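4.3 Comparing two grippers on the switch board

Now for the fun part! Once the arm moves cleanly in the simulator, you can load the switch board and see how the Toren and Barua grippers handle small targets. Run both with the same controller settings, or the scores won't mean much.

1. Open the Jetanberg project and choose Switch Board from the task list.

2. Pick the first gripper under Tool. The arm reloads with the new fingers – give it a moment before you click anything else.

3. Set Speed to 80 and Step Limit to 900.

Caution: Reset the arm before every gripper change. Swapping tools in the middle of a run can leave the old finger offsets in place.

4. Press Home, then Approach. The arm should come down over the corner of the purple board next to row 1. Orbit the view until you can read the orange row numbers along the edge.
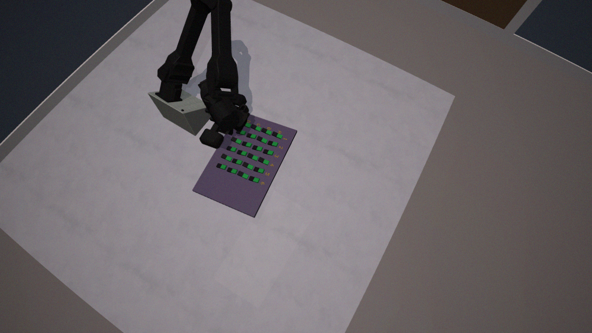

5. Start the run and watch the log. A full run saves nearly 2,000 lines, so leave Auto-scroll on.

6. Press Reset, load the second gripper and repeat steps 3 to 5.

Note: Tamara Sirko's wide-finger preset is a great one to try next. Find it under Drondness in the preset menu, and keep Approach Height at 7 the first time you load it.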